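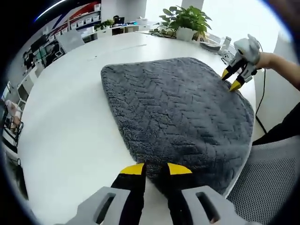

Respondents in the Nokcombe survey said that a thick mat is harder to fold than a towel, and one added that the corners "never stay where you put them." Of the 22 households, 16 folded plush mats in half first - the rest rolled them.

Figure 3. Dark gray plush mat with a raised zigzag texture, slightly rumpled on a white table, one corner pinched.

We treated rumpling as a separate variable from pile height, as in the Astness study of bath and floor textiles.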